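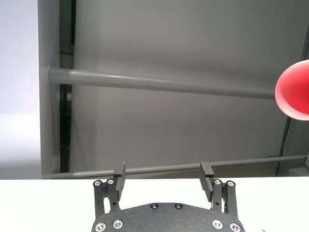 Figure 1. Two-finger gripper on the Wistgate handling cell, fingers open, with the six screws of the palm plate in view.

Wistgate Handling Cell: Progress Report to the Druvholm Fund
Period ending December
Prepared by Lamisi Ackah, Cell Maintenance Lead

1. Summary

The cell remained available for most of the period. It completed 1,610 pick-and-place cycles, against 780 in the previous period. Work under the grant concentrated on the gripper, the wrist camera mounting and the written maintenance routine. Two items from the last report have been closed and one has been carried forward.

2. Gripper maintenance

The screws of the palm plate are now checked at the start of each working day and marked off in the cell log. The finger linkages are inspected weekly for play at the pivots, and the finger pads are wiped down at the same time. A replacement set of pads was obtained from Pongsiri and is held in stores. The present pads remain within the limit set in the routine and have not been changed.

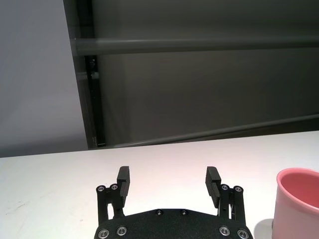 Cup handling continues to be the main test task. The fingers are brought to the fully open position before each approach, and the operator confirms the opening on the wrist camera view before the cycle is released. Ekua Quartey has rewritten this part of the operating instructions, which previously left the check to the operator's discretion. The revised text was issued in November.

The table surface is cleaned at the close of each session. Light scuff marks on the white top are recorded but are not treated as a fault unless they affect the camera's reading of the work area.

3. Camera and frame

The wrist camera was realigned once during the period, after a stoppage lasting about 5 hours. Both fingertips and the back edge of the table must appear in the view before the alignment is accepted.

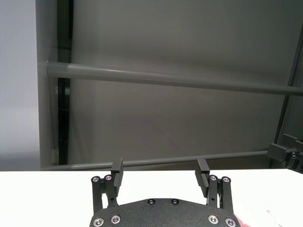
Fixings on the surrounding frame were checked by Drenness under the existing service agreement. Their engineer recommended that the cable run be re-clipped, and this has been done. No further work on the frame is planned before the spring service.

4. Matters carried forward

The spare linkage set has not been delivered. The supplier has given a revised date in February, and the cost remains within the approved budget. Training of a second operator will begin once the revised instructions have been in use for a full month.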